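Vakden door kit + Nistor sim, review after the first build

Posted 2022-04-28

Short version first, glue is drying. Good kit, good sim, bad manual. 4 out of 5.
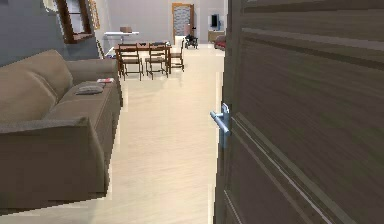 Bought the Vakden base and arm in January to build a thing that opens inside doors. Lever handles only, round knobs can wait. Paid 706 for base, arm and the Nistor license together. Not cheap. Built it on the kitchen table and then in the garage when the table was needed for food.

The base. Goes together fast. Wheels on, battery tray in, done in an evening. Bolts are all the same head, thank you. One bag was short a washer, used one from the drawer. Drives straight on hard floor, drifts left on carpet. There's a trim setting for that, buried in the third menu.

The arm. Slower. Took me 7 tries to get the elbow belt tight without it skipping. Manual shows the old bracket, mine came with the new one, and teh holes don't match the drawing. Look at the parts list on the back page insted, that one is right. Once it's on it's stiff enough. Hardly any wobble with the arm folded, more when it reaches out. The gripper pads are soft and pick up every dog hair in the house.

Nistor. The part I was going to skip, and I've spent most of my time in it. You get a furnished house with a sofa, dining table and chairs, even a wheelchair by the back wall, and a dark wood door with a silver lever. Start with the door part open. Push first, handle later. I didn't, and lost a weekend to a robot that pressed the lever fine and then drove its own shoulder into the edge.

You can change the door weight and how stiff the lever is. Lighting too. Do the lighting. My code loved a bright lever on dark wood and fell apart on our white doors.

Numbers, same code both times, same starting spot: 40 runs in the sim, 30 worked. Have not done a full set in the real hallway yet. The few I tried were worse, mostly the gripper sliding off the end of the lever. Stuck a strip of Ikorcombe grip tape on the pads. Helps. Peels.

Gripes
Sim takes forever to load on my old laptop, fan going the whole time.
No undo when you move furniture.
Charger cable too short to reach the bench.
The stop button is on the back of the base. Put it on top! I moved mine, two holes and some wire.
Support answered once, then silence.

Vs the Hunolier kit, which a guy at our shared shop let me drive: Hunolier is quieter and the arm is nicer. No sim with it though, and the base is too wide for our bathroom door. If your doors are wide get that one maybe.

Would I buy the Vakden again, yes. With the Nistor license, yes, don't get it without. Will update when I've redone the pads and run the hallway properly. Wiring photos coming too once I've tidied the wiring.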